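Handout 6: Notes from the open day visit
Course: Automation in Practice
Gearóid Costello
2020-04-18

These notes are for those who came to the Brurcombe open day and for those who didn't. Read them before you start the written task. I have kept my own doubts in, and you are free to disagree with them.

1. What we were told

The talk lasted 31 minutes and the word "flexible" did a lot of work in it. The speaker's claim was that an arm of this sort can be moved from one small job to another in an afternoon, and that pouring loose goods into cups is a fair test of it. I wrote down two questions during the talk. Who sets the cup out? And what counts as a good pour?

2. The task

One arm, one clear plastic cup with something brown in it, one small white paper cup standing on a black table. The arm tips the first over the second. A child of four can do this, badly, and it is worth asking why we are impressed when a machine does it.

Look at the distance between the two cups. A pour begins well before anything falls, and the arm has to bring the rim over the target at an angle that keeps the load in until it gets there.
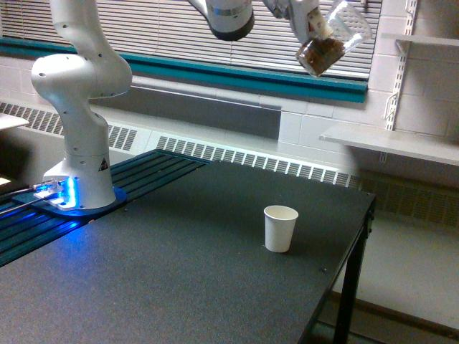
3. Where pouring gets hard

Water finds its own level. Nuts don't. They sit in a heap, stick against each other, then go several at a time. Tilt a little and you get none; tilt a little more and you get too many. People correct for this by eye and with a small shake of the wrist. Ask of any system whether it does the same or simply plays back a fixed tilt. I put this to the speaker and was told it "depends on the set-up" — make of that what you will.

The height of the drop matters too, and so does the width of the paper cup. With the clear cup turned nearly flat and the paper one right under it, there were still three almonds lying on the table. A sales sheet would call that a successful pour. A packing line would call it waste, and someone would have to sweep it up.

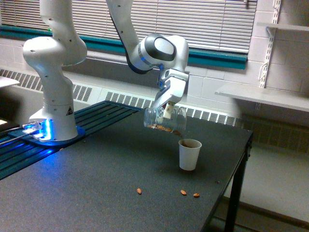
4. Questions for the written task

a) Write a definition of "success" for this task that two people could apply and agree on. Say what you do with spilled nuts.
b) The speaker quoted 388 good pours out of 599. Work out the rate. What would you need to know about the other pours before trusting it?
c) Name one change to the cups and one change to the arm's movement that might cut spillage. Which is cheaper?
d) Would a plain chute do the job? Argue it either way, one page at most.

Bring your answer to (a) to the next session, as we will swap them and try to break them.

Related notes
Handout 5: Reading a sales sheet
Handout 4: The Lonero sorting line, what went wrong
Reading list: Değirmenci on loose goods
October visit: Dura works, travel details

Comments (3)

Pia M.
Is the rate in (b) per pour or per nut? It makes a big difference to my answer.

G. Costello
Per pour, as far as I could get out of them. Say in your answer why it matters.

tomasz_r
I thought you were a bit hard on it. My nephew would have eaten the almonds.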